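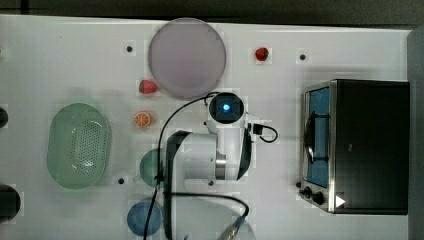
Why Does a Colander Have Holes and a Bowl Doesn't?

Kitchens are full of round things. You have probably noticed this while being told to empty the dishwasher. There are plates, bowls, lids, and pans, and grown-ups get strangely upset if you put one where another one lives. To them, these are all completely different objects. To you, they may look like the same object having a good day or a bad day.

So let's take a few ordinary ones, like the ones on the white table at the top of this page, and find out what makes each one itself.

The plate

A plate is nearly flat, and the important word is nearly. Look at the big pinkish-purple plate and you'll see its edge rises up a little. That edge is called a rim. It does two jobs. It stops gravy from leaving, and it gives you something to hold that isn't gravy.

Try this at home with a plate and a spoonful of water (over the sink, please). Pour the water in the middle and tilt the plate a tiny bit. The water slides to the rim and waits there. Tilt it a bit more and the water stops waiting. You have now found out how much soup a plate can hold, and why people went to the trouble of inventing bowls.

The bowl

A bowl is what you get when the rim keeps going up. The sides are tall, so runny food has nowhere to go except into you. The table has a green one and a blue one.

Bowls are round for a good reason. Imagine eating cereal out of a shoebox. The milk would be fine with it for a minute or so, but the last few flakes would hide in the corners and you'd be chasing them until lunch. A round bowl has no corners. Your spoon can slide along the inside and reach all of it.

Round bowls also stack. Put a small one in a bigger one and they take up hardly more room than the big one did alone. The museum of kitchen things in Lasden has a stack of 16 bowls in a glass case, each sitting inside the next, and the whole pile comes up to a seven-year-old's chin. There is a sign asking you not to lean on the glass. The sign is there for a reason.

The colander

Now for the strange one. The pale green oval thing is a colander (say it KOL-un-der), and if you didn't know what it was for, you would take it back to the store. The bottom is full of holes!

The holes are the whole idea. A colander is a sorting machine with no moving parts. You put in two things mixed together, one runny and one not, and it lets the runny one out. Pasta stays and water goes. Berries stay and water goes. You, meanwhile, stand there looking as if you did it.

The size of the holes matters a lot. If they were as big as grapes, your grapes would be in the drain. If they were as small as pinpricks, you would still be waiting for the water at bedtime. We counted the holes in the bottom of our own colander and got 377. Then we counted again and got a different number, so we stopped.

Something to argue about at dinner: is a colander a bowl with holes in it, or is a bowl a colander with the holes missing? There is no prize for this one.

The toaster oven

The big black and silver thing on the right side is a toaster oven, which is a small oven that sits on a counter or table. It has a glass window in the door so you can watch your cheese melt, and knobs for setting things.

Inside there is a wire rack. It may remind you of the colander, and it should, because it is mostly gaps too. This time the gaps are for hot air. If you put toast on a solid shelf, the top would get crisp and the bottom would sulk. With a rack, warm air can get at both sides.

Toaster ovens get very hot, including on the outside, and they stay hot after they're switched off. Use one with a grown-up.

The fruit

There are two strawberries and a slice of orange on the table as well, and they have been designed every bit as carefully as the plate.

The green leafy bit on top of a strawberry is called a calyx (KAY-liks). When the strawberry was a flower bud, the calyx was wrapped around it like a coat. Once the fruit grew, the coat got much too small, so now it's a hat.

The lines inside the orange slice are thin walls between the segments. A whole orange comes already divided into portions and wrapped in its own lunch bag. No plate has ever managed that.

Strawberries are a good first job for a colander. Tip them in, run cold water over them, give a gentle shake, and leave the hats on until afterward so the water doesn't get inside and make them soggy.

Your turn

Open a kitchen cupboard (ask first) and pick something you don't know the name of. Before anyone tells you what it's for, look for clues. Does it have a rim? Are the sides high or low? Are there holes, and what size of thing would fall through them? Could you stack two of them?

Make a guess and write it down. Then ask. If the grown-up doesn't know either, put it back quietly and choose another one. Every kitchen has at least one of those, usually at the back of the second drawer.

Words to keep

Rim: the raised edge of a plate or bowl.
Colander: a bowl-shaped thing with holes, for draining.
Calyx: the green leafy part on a strawberry.
Segment: one of the sections of an orange. Also the part your brother says was his.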